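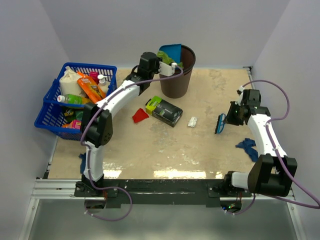
Home Forums Work & Jobs Cleaning and FM New posts Log in

Arms on the bench clearing at our place, anyone else had this?

mopbucket_lou
Right, quick one, on my break. I'm at the Vurkthorpe site, evenings. Since January they've had the two arm benches doing the sort-and-wipe on the returned room kits. Rubbish in the bin, bottles and rolls in the basket, then a scrub. Used to be four of us on that, now it's one minding and the rest moved to floors. Hours the same on paper. Anyone else had this and did the hours stay the same?

Grolel_nights
Same at Grolel. Hours stayed, the shift pattern didn't. Lost my Fridays off. Check your letter for "flexible deployment" or similar wording, thats how they did ours.

tinsnips
What does it do with the cloths? Ours can't tell a rag from rubbish. Binned 12 good microfibres first week

mopbucket_lou
Depends on the colour I think. Reds it leaves lying there for ages, then you go over and do it yourself. Boxes it's fine with. Scrubbing is slow but it does get into it, and my wrists are better than they've been in years, I'll give it that.

Remzi Kaplan
I'm a supervisor at Brodanska so take this how you like. We do 249 kits a night with two benches and one person minding. By hand it was more, no argument. But we had three people off with shoulders last winter and none this winter. Nobody got let go.

Grolel_nights
"Nobody got let go". How many left and weren't replaced Remzi

Remzi Kaplan
Two. Fair point.

tinsnips
there it is

Erlinda Buenaventura
Minder here, 11 months on it. Manalo contract. What gets missed in all this is the minding is a different job and its the same money. I clear the jams, I restock the basket, I wipe down under the rail, I fill in the stop log. On floors you can have a natter. On the bench it's you and the noise all night. Asked for the technician rate, got told it's "observing". Cheek.

mopbucket_lou
Erlinda that's exactly what I'm worried about, I'm down to do minding from next week. Did you get any training?

Erlinda Buenaventura
Half a shift. Where the stop button is, how to log in, dont reach over while its moving. Ask for it in writing. And ask who signs if a kit goes out wrong, because with us it's the minder.

kettle_on
Going to disagree with most of this. I did kits by hand six years and it was rotten work, hands in other people's bins. Let the arms have it. Argue about the pay, yes, but I wouldn't go back.

Grolel_nights
Easy to say if you kept your Fridays

kettle_on
I didn't, I'm on Sundays now. Still wouldn't go back.

Remzi Kaplan
For what its worth our minders got a one-off 3600 when the grade was looked at again. Took the union rep and a lot of emails. Keep your stop logs, that's what did it, shows you're not just stood there.

mopbucket_lou
Ta Remzi, didn't know that. Breaks over. Will ask about the grade and the signing thing and post what they say

tinsnips
and hide your good cloths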